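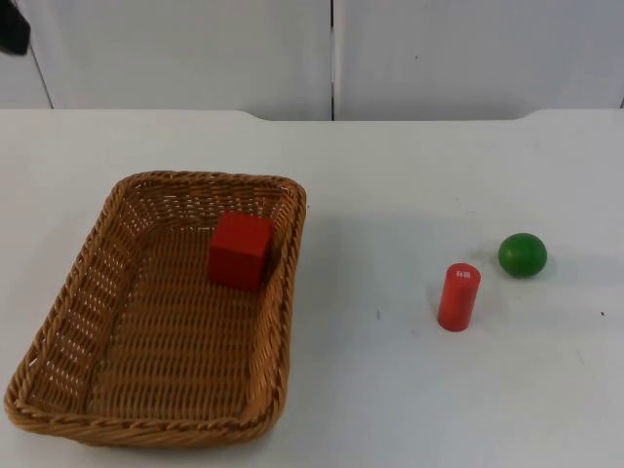

Beltbridge Toy Library: Your Questions

We love questions! These are the ones we hear most at the desk and by email, and if yours isn't on the list, write to us and we'll probably add it.

What is a toy library?
It works just like a book library, except you go home with puzzles, blocks, train sets and dress-up clothes. Kids get something new to play with every couple of weeks, and your closets get a break. We think it's one of the best ideas anybody ever had.

How big is the collection?
As of our last count we had 1,779 items on the shelves or out on loan. Babies, toddlers, big kids and grandparents are all covered (the board game wall is a serious temptation for adults, be warned).

Who can join?
Anyone who lives in Beltbridge or Plarer. Bring something with your address on it. If you live farther out, ask us anyway, because we have a guest card that covers most families.

How long can I keep things?
14 days, and you can renew once if no one else has asked for the item. Ride-on toys can't be renewed in June, when the whole town seems to want them at once.

How many toys can I take?
Up to 11 pieces per family card. A set counts as one piece, so a box of 200 building bricks is still just one. Go wild!

My child only likes simple things. Is there anything for us?
Oh yes. Plain blocks and balls are some of our favorite loans, and they suit a really wide range of ages. A baby will drop a cube into a basket over and over, a three-year-old will sort by color, and a six-year-old will make up rules so complicated that you'll lose every round.

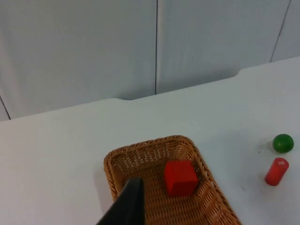

A red cube in a wicker basket, with a green ball nearby.

What if we lose a piece?
Please don't panic. Tell us when you bring the toy back and we'll put a note on the bag. Lots of pieces turn up under a couch a month later. We only ask you to pay toward a replacement if the toy can't be used without the missing part.

Do I need to clean toys before returning them?
A quick wipe is lovely. We wash everything again ourselves before it goes back out, and dress-up clothes go through a hot cycle.

Can I try a toy before borrowing it?
Please do! Open it up, spread it out on a table and let your child have a good go.

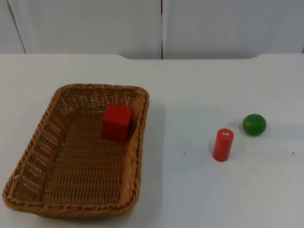
White tabletop and pale wall panels.

Do you take donations?
We do, as long as the toy is complete and in good shape. We can't take stuffed animals or anything with a cracked battery cover. Du Plessis Hardware on the corner also has a drop box for us just inside the door.

What is the Plelia shelf?
Plelia is our swap shelf for puzzles. Leave one, take one, no card needed, and please check that all the pieces are in the box first.

Can I book a birthday party kit?
Yes, and they're so much fun. Reserve early and pick up the day before.

Page last updated 12/05/2021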